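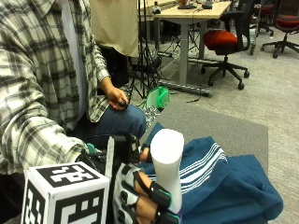 Bowling for a freezer (the full report)

Okay, so a bunch of you have been asking how the bowling thing went, and I kept saying "I'll write it up this weekend," and then it was January. Sorry! I'm writing it up now with a cup of tea and the notebook I had in my coat pocket that night, which has somebody's nacho cheese on it.

Quick background if you're new. The food pantry in Durkstead has an old chest freezer that quit in the fall. It had been making a noise like a blender full of gravel for months. When it went, they lost a lot of ground turkey and all the frozen vegetables from the harvest drive, and they'd been getting by on space in the church basement and one shelf at the fire station. Fouzia Minhas runs the pantry (she also taught my oldest to swim, small town) and she got a quote for a good used upright from a restaurant supply place over in Morgan. $1,896, delivered, with a short warranty. I said, loudly, in front of people, "Well, we could raise that." My husband gave me a look I have seen before.

Why bowling

I wanted to do a chili dinner. I had the menu done. But the fire station does a chili dinner in the fall and the band boosters do a spaghetti dinner a few weeks after that, and I figured the same people were going to be eating out of the same paper bowls and giving the same ten dollars. Fouzia asked if there was anything people would do on a cold night that didn't involve a folding chair. So, bowling.

Bidow Lanes gave us the whole place from six o'clock until they closed. I had been ready to beg. I had a speech! The owner said yes before I got to the part about the turkey, and then wanted to talk for half an hour about his league night, and I let him, gladly. He charged us for shoes and nothing else, and he kept the snack bar money, fair enough.

Each bowler got a pledge sheet. You could ask people to pledge per pin or just give you a flat amount. I was very proud of the per-pin idea and I would like to tell you right now to skip it. More on that below.

The flyers

I printed 400 flyers. That is way too many flyers for a town this size. I put them at the library, the laundromat, both gas stations, the feed store and the orthodontist, and I gave a stack to each of my kids, who I'm pretty sure left them on the bus. I still have a shoebox full. The backs are blank so we've been using them for grocery lists, and I will probably be using them for grocery lists when I'm eighty.

What brought people in was the phone. I sat down two evenings in a row and called everybody I could think of and asked them straight out, "Will you bowl, and will you get five people to sponsor you?" I hate calling people. I would rather clean a gutter. But almost everyone I got hold of said yes, and I can trace maybe three bowlers back to a flyer.

The night

We had 29 bowlers, plus a crowd of people who came to watch and eat mozzarella sticks. Cengiz Ersoy, from my old office, drove over from Morgan with his own ball in a monogrammed bag and then bowled a worse score than my nine-year-old. He took it very well. He also had the most sponsors of anybody, because he had gone desk to desk with his pledge sheet and, I hear, stood there until people wrote something down.

My team was me, my sister, her neighbor and a teenager who was just there for the arcade and got drafted. We were called the Frozen Peas. There was also a team called Gutter Balls (of course), one called the Ice Box Five with four people on it, and a table of retired teachers who beat absolutely everyone and were not gracious about it.

The pin setter on lane six jammed twice. The second time the owner crawled in the back and we all heard some language, and then it worked fine the rest of the night. Somebody's grandma won the raffle basket and gave it right back to be raffled again, so we sold another round of tickets on the spot. Smart lady. I wish I'd thought of it.

I bowled an 84, thank you for asking.

Counting up

So, per-pin pledges. You have to add up each person's games, multiply by what each sponsor put down, write it on the sheet, and then the bowler has to go back and collect from every sponsor. Some people wrote "a nickel" and some wrote "5," and was that five cents or five dollars total or five dollars a pin? One guy would've owed us a used car. I was at my kitchen table with a calculator until past midnight, and then I spent the next few weeks chasing envelopes. The flat pledges came in that same night, in cash and checks, done. If you do one of these, do flat pledges.

When the envelopes had mostly stopped coming, we had $1,469. I was thrilled and also a tiny bit deflated, if I'm telling the truth, because I had really pictured calling the restaurant supply place the next morning. Fouzia was only thrilled. She reminded me that the pantry had never had a fundraiser bring in more than a few hundred dollars, and that she had been planning to pay for part of the freezer on her own credit card. (I told her absolutely not.)

The match

Here comes the part I wish I'd known in the fall. Limatex, where Cengiz works, matches what its employees give to local charities. He'd mentioned it at the bowling alley over the noise and I thought he said "mattress." The form isn't hard, but it wants the pantry's tax letter, and it wants each gift listed under the employee's name with a receipt. We hadn't written receipts for anything under fifty dollars. So there I was again at the kitchen table, writing receipts for people who had given us ten bucks in an alley three towns over, and Cengiz went desk to desk a second time handing them out. I owe that man a pie.

The match came through last week and it covered what we were short, with a little left for freezer bags and a thermometer with an alarm on it, so the next one can't die quietly over a long weekend.

If you're asking people to sponsor you for anything, ask them where they work! Put a line for it on the pledge sheet. I had room on the sheet. I used it for a drawing of a bowling pin.

Where things stand

The freezer is ordered. They said two to three weeks, and the delivery guys want the doorway measured again before they load it up. I measured it and got one number and Fouzia measured it and got another, so we're going over there together with a better tape measure. The old one still has to be hauled out too, and if you have a truck and a strong back, please email me. I can pay in chili. (I still have the menu.)

A few people want to know if we're doing it again next winter. Bidow Lanes already asked me the same thing, and the retired teachers want a trophy. I said I'd think about it once I've collected from the last two sponsors, who know who they are, and one of whom reads this blog. Hi, Dad.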